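We use cookies to keep your basket and to count visits. Accept all / Manage settings

Tronham Fruit Bowl, White Ceramic

Reading time: 2 minutes

The Tronham is a footed serving and storage bowl for whole fruit. It is made by Falcão and stocked in the United States by Dultmont. The body is a single piece of white glazed ceramic with a round opening and a slightly flared rim. The foot is glazed on the sides and left bare on the contact ring, where the clay is ground flat after firing.

Diameter at the rim is 11 inches. The bowl is rated for static loads only and should be carried with both hands under the body when full. Do not lift it by the rim.

The glaze is food-safe and does not take up color from fruit skins. Acidic juice left overnight may dull the surface slightly; wipe it off with a damp cloth. The bowl is dishwasher safe on the lower rack. It is not rated for oven use, and thermal shock will crack the foot before it cracks the wall.

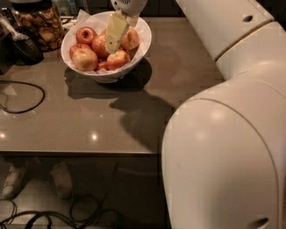 Lining is optional. Plain white paper, crumpled and pressed into the base, lifts the bottom layer of fruit off the glaze and reduces bruising on apples and pears. Change the paper whenever it feels damp. Printed paper is not recommended, as some inks transfer to the glaze and need a mild abrasive to remove. Waxed paper works but lets the fruit slide.

For apples, keep the top layer near the level of the rim. Stacking higher puts weight on the lower fruit and makes the load unstable when one is taken from the side. Mixed sizes settle better than matched ones — place the large fruit first and fill the gaps with small. Bananas should be kept elsewhere, as they speed ripening in everything stored with them.

On polished or coated tabletops, fit the felt ring supplied in the box. The bare contact ring will mark a soft finish if the bowl is dragged. The felt is self-adhesive and should be applied to a clean, dry foot; allow 8 hours before loading.

The current version replaces the Tundthorpe, which had a straight rim and a narrower foot. Felt rings for the two models are not interchangeable. The June production run was 1,145 pieces, with 300 held back for replacement orders.

Small variations in glaze thickness at the rim are normal and are not covered as defects. Chips and cracks found on unpacking are covered — keep the carton until the claim is closed.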